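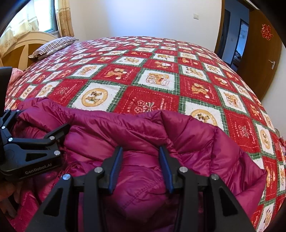
Seasonal room and laundry assistants wanted – Birnano Guesthouse, Sokbridge

Birnano is a small family guesthouse on the hill side of Sokbridge, ten minutes by foot from the bus station. We are looking for two persons to join our housekeeping team for the winter and spring season. The work is full time, five days per week, and one of these days is always a Saturday or a Sunday.

What you will do

You will clean the guest rooms and the bathrooms, change the beds, and wash, dry and fold the bed linen. Many of our guests come for walking and skiing, so we also offer a small service for their outdoor clothes. This means washing and drying padded jackets, trousers and gloves, and bringing them back to the right room before dinner. Padded jackets need patience. They go in the dryer on low heat and must be shaken by hand between two rounds. We will teach you this.

In the afternoon one person stays for the linen room and the other helps at the breakfast tables for the next morning. You change roles every week.

What we ask

– You are 18 years or older and allowed to work in the country.
– You can lift a full linen bag and walk stairs many times in a day. The house has no elevator.
– You speak enough English to understand a guest who has a question. Turkish or Romanian is welcome in the team but not required.
– You are careful with things that belong to other people.

Experience in a hotel is good, but we have also hired people who came from shops, farms and kitchens. A driver's license is not needed.

What we offer

A contract of six months, with a possibility to continue until the end of August. Paid training in the first week. Lunch on every working day. A room in our staff house on Filard Street is possible for 400 per month, with heating and internet included. Please tell us early if you want it, there are only five rooms and the kitchen team uses them too. Work shoes and aprons are given by us.

The shift starts at 7:30 and finishes at 16:00, with a break of half an hour. Extra hours are paid or taken back as free time, as you prefer.

How to apply

Write a short letter, one page is enough, and tell us when you can start. Add the name and telephone number of one person who knows your work. You can leave it at the reception or send it by post to Zerrin Yaman, Housekeeping, Birnano Guesthouse, Sokbridge. We must have it by Wed 31 December.

We invite people for a talk and a trial morning, which is paid. For questions about the staff house please ask for Relu Pascu at the reception, in the afternoon.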